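我们家的洗衣液终于肯换瓶子了（新闻稿，可直接转载）

2020年9月16日发布

各位编辑、各位老客人，还有每次都在留言区催我更新的几位朋友，大家好！我是 Sedden 的 Hedvika Kováčik，洗衣用品这摊事儿归我管，新闻稿也归我写。同事劝过我找个正经写稿的人，我没听，所以这篇会有点啰嗦，请多包涵。

先把要紧的说了：从下周一开始，Sedden 在全部门店推出散装续装洗衣液，名字叫 Pristik。您带自己的瓶子来，什么瓶子都行，干净、有盖就可以，在店里的续装台接满，按重量付钱。没有瓶子的，店里有600毫升的玻璃瓶，付押金拿走，哪天不想用了退回来，押金原样还您。

## 为什么折腾这件事

这个念头是四月份冒出来的。那阵子我天天在家，洗衣服洗得特别勤，有一天收拾阳台，从柜子底下翻出一大堆空的洗衣液桶，高的矮的，有几个连标签都晒白了。我坐在地上看了半天，心里挺不是滋味，那里面有一大半是我们自己家的产品。

第二天开会我就提了。会上第一个反应是“客人嫌麻烦”，第二个反应是“漏了怎么办”，第三个反应是沉默。后来还是配方那边的 Aoi Hoshino 开了口，她说与其在会上猜，不如先做一个小店试试。于是就在 Thongdee 街的那家老店，我们在收银台旁边腾出一小块地方，摆了一台续装机，没做广告，只在门口贴了张手写的纸。

试到夏天结束，一共有221位客人来续过，其中不少人来了不止一趟。有位阿姨每次都拎一只装过酱油的大瓶子（洗得非常干净，我闻过），还教会了她整栋楼的邻居。漏也确实漏过，头一个礼拜地上天天都是滑的，后来换了接口，好多了。

## Pristik 到底是什么

说白了就是一款日常洗衣液，机洗手洗都能用，浓度比我们原来的桶装款高一些，所以用量要少倒。这一点我得多说两句：试点的时候，最常见的抱怨是“泡沫太多，漂不干净”，一问，全是照着老习惯倒的。普通一桶衣服，两瓶盖就够了，真的够了。衣服特别脏的，先泡一会儿，别急着加量。

香味有两种，一种是很淡的青草味，一种完全不加香。我自己用不加香的，Aoi 用青草味的，我俩为了哪个先上架吵了好几天，最后一起上。颜色也不加，液体看上去就是微微发黄的，有客人问是不是放久了，不是的，本来就长这样。

羊毛和真丝请不要用它洗，我们另外有专门的一款，目前还是瓶装，暂时没有续装的打算。

## 顺便改掉的几件小事

既然要动，就索性多动一点。

- **标签**：续装台旁边有可以撕的纸标签，写着产品名、香型和接装日期，请务必贴上。尤其是用饮料瓶的朋友，家里有小孩的话，贴好标签还不够，麻烦放高一点，最好锁进柜子里。
- **价格**：续装比同等分量的桶装便宜，具体价格各店续装台上都有，以台面上贴的为准。押金单独开票，退的时候票丢了也没关系，瓶子在就行。
- **送货**：不方便出门的客人，可以通过 Drivano 预约上门换瓶，满瓶送来，空瓶带走。眼下只有城区能送，郊区的朋友再等等我们，线路还在谈。
- **旧桶**：我们家以前的桶，洗过没洗过都收，交给店员就好，不用买东西。

首批开放续装的是19家门店，名单会贴在每家店的门上，也可以打电话问离您最近的那一家。Thongdee 街的老店照旧营业，那台试点用的机器我们没舍得换，还在原来的地方，就是出液慢一点，别催它。

## 有人问过我的几个问题

**续装的会不会不卫生？** 续装机里的储液罐是密封的，每次补货前都会清洗，清洗记录夹在机器侧面，谁都可以翻。我鼓励大家翻，翻的人多了，我们的字也会写得好看点。

**能不能跟家里剩下的旧洗衣液混着装？** 请别混。倒不是会出什么大事，可混完以后浓度说不清，用量就没法算了。先把旧的用完再来，我们又不会跑。

**桶装的还卖吗？** 还卖，至少到明年春天都在。我知道有些客人就认那个蓝盖子，我妈也是，打电话跟她讲续装的事，她听完问我：“那蓝盖子的呢？”

**公司或者宿舍能不能装一台？** 已经有好几家来问了，我们还没想好怎么弄，维护是个问题。感兴趣的可以先留个联系方式，有了准信我挨个回。

## Aoi 有话要说

稿子写到这儿，我拿去给 Aoi 看，她嫌我写配方写得太少，非要加一段，原话照录：

“我们这次把时间主要花在低温洗涤上。很多家庭平时就用冷水洗，产品如果只有在热水里才好用，那对他们没有意义。Pristik 在冷水里化得很快，手洗的时候您能感觉出来。我希望大家少倒一点，先试一次，再决定要不要加。”

她说得比我清楚，我就不补充了。

## 开张那天

下周一上午，各店开门后就能续装，头一周带自己瓶子来的客人，我们送一小袋晾衣夹，木头的，送完为止。我本人上午在老店，下午可能会去别的店转转，想聊天的、想提意见的、想当面告诉我青草味不好闻的，都欢迎来。媒体朋友要采访或者要样品，请直接联系 Sedden 客户服务台，注明“Pristik 续装”，会转到我这儿，我一般当天回，最晚第二天。

配图可随稿使用，署名写 Sedden 即可。
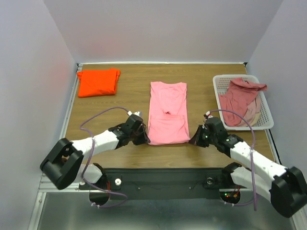
叠好的橙红色和粉色上衣，旁边是白色网格塑料篮。图：Sedden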